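From: Dolores Holloway
To: Cenero robot club list
Date: January 2, 2023
Subject: Re: Moncrieff open day, who's going?

Ramil Tolentino wrote:
> Did anybody make it over to Moncrieff for the open day? I had to
> work. Mostly I want to know if Udon is worth the drive, and whether
> they let you near it or keep everyone behind a rope. My nephew (7)
> will want to push buttons.

Hi Ramil, hi all,

I went, and I stayed way longer than I planned! No rope. They had Udon working right down on the carpet, and you could sit on the floor as close as you liked so long as you kept your hands back while the arm was moving. Your nephew would be in heaven. There's a big stop button and they let the kids take turns being in charge of it.

The main demo was fruit and dishes. Somebody in the crowd picks the thing to go after, one of the Moncrieff folks sets it up, and Udon goes down for it with its two fingers. I asked for the apple in the green bowl, because a round slippery thing inside another round slippery thing sounded mean (sorry, Udon). 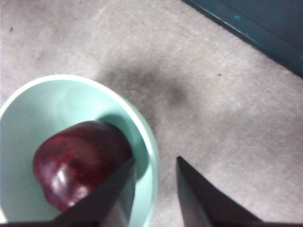

They run the whole show on Jiltik, the same software we tried in August and gave up on. The new version looks a lot friendlier. The woman at the laptop told me they recorded 300 practice grabs by hand before they let it try anything alone, and it still has off days. I saw it miss a banana 2 times in a row and then get it, and the whole room clapped like it was a ball game.

I asked if they'd bring it to one of our meetings. She said maybe, but it needs a van and two people to lift it, and they'd want floor space with no foot traffic. Could we use the back half of our room if we moved the tables? Somebody who was there for the last cleanup would know better than me.

Parking, for anyone going next time: skip the front lot, it fills up early. Go around to the side door, number 2120, and ring the bell. Coffee was free but pretty weak, so bring your own.

Ramil, if you want to take your nephew to the next one I'm happy to ride along and split gas.

Dolores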